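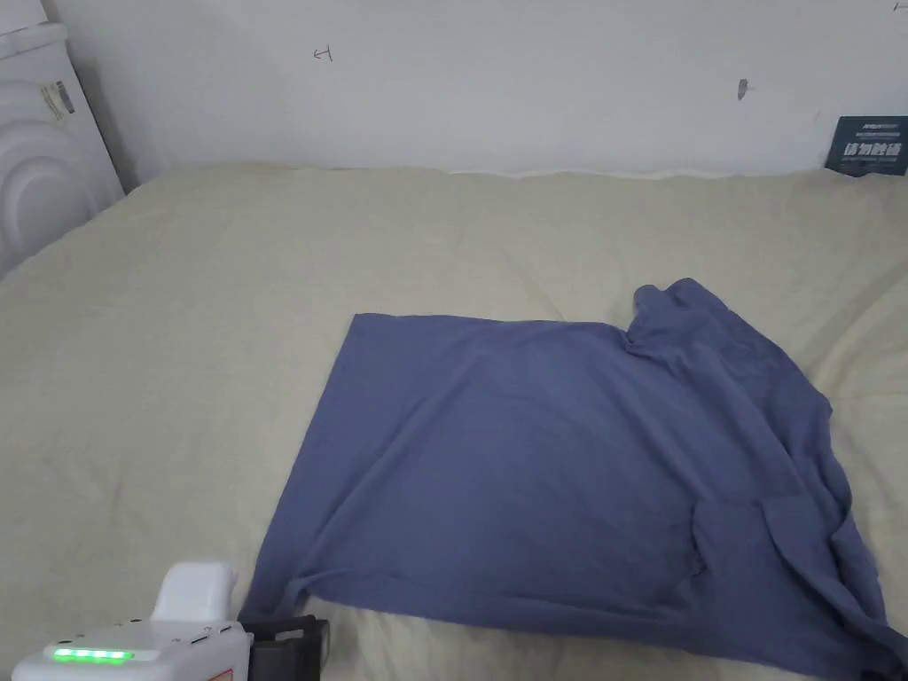

How much should I set aside for a hand-held gripper if I want to teach a robot to fold clothes?

Plan on $3,159 for one Kultmont kit with the case and charger, then keep the same amount again in reserve for spares, storage and the hours of whoever is holding it.

Filed under: Grippers & Hand Tools > Cloth and Soft Goods

Home Shop Rentals Spares Buying Notes Contact

I get asked the budget question more than any other, usually by people who have already priced the robot arm and think they're done. (I was that person once!) So I've put the buying notes for the Kultmont right on the product page, where you'll trip over them before you reach the cart.

The idea is simple. Your people do the folding with the gripper in hand, the recordings go to whoever trains your model, and the arm can come later. You can start on one shirt and one bed. A soft knit top with one side smoothed flat and the other side still a heap is the kind of thing you'll spend whole afternoons on, and I love it as a first task. Grab a corner, pull it straight, do it again. Towels are easier but you learn less from them, and fitted sheets I would leave for your second year.

What's in the kit

Gripper, charger, carry case, spare set of finger pads, one year of warranty. The mount for a robot wrist is sold separately and you don't need it on day one. Please don't buy it on day one. I've taken back more unopened wrist mounts than anything else we sell.

What people forget to budget for

Pads, first of all. Fabric is gentle on them but the stuff under the fabric isn't, and every low grab at a hem drags the tips over whatever's underneath. Zineb Shehata, who runs our test room, changes hers after nearly 300 hours of cloth work and says she could stretch it if she stopped picking on jeans. A box of pads is cheap next to a week of bad recordings.

Then hands. Holding a gripper all day is tiring, more so than you'd guess from the weight on the spec sheet, and a tired operator starts snatching at corners. We rotate every hour and I'd write that into your labor line from the beginning. If you've only got money for one good operator and one okay one, give the okay one the towels.

Storage too. Video piles up fast, and Danuta Głowacki at Atent (they handle the data side for a lot of our customers) will happily tell you how many folks call her with a full drive and no plan. Talk to her before you order - she's quicker to answer in the morning.

And clothes! Buy them used, in sizes your own household or shop would really see, and mix the fabrics. Dark tops, pale tops, things with long sleeves that end up on top of themselves. Put it in the budget as a proper line or you'll be raiding your own closet, like me.

Buy or rent?

Rent if your project is a season or less. Buy if you already know you'll need 3 or more operators going at once, where the rental fees catch up with you pretty quickly. We take rental payments off the purchase price if you decide to keep the kit, so long as you tell us before you ship it home. Willy Geerts does the rental paperwork and likes a phone call better than an email.

One thing on compatibility. The Kultmont works with the Dresari wrist plate as it comes. For the older Ertürk arms you need an adapter, and that adapter is on back order until July. I'm sorry about that, I've been on the phone over it a lot. If your arm purchase is planned for later in the year anyway, order the gripper now, start recording, and add the adapter when it lands.

Extra batteries are back in stock. Get two per operator.

Shares 41 Comments 6

Spares | Rental terms | Ask about bulk pricing | Back to Cloth and Soft Goods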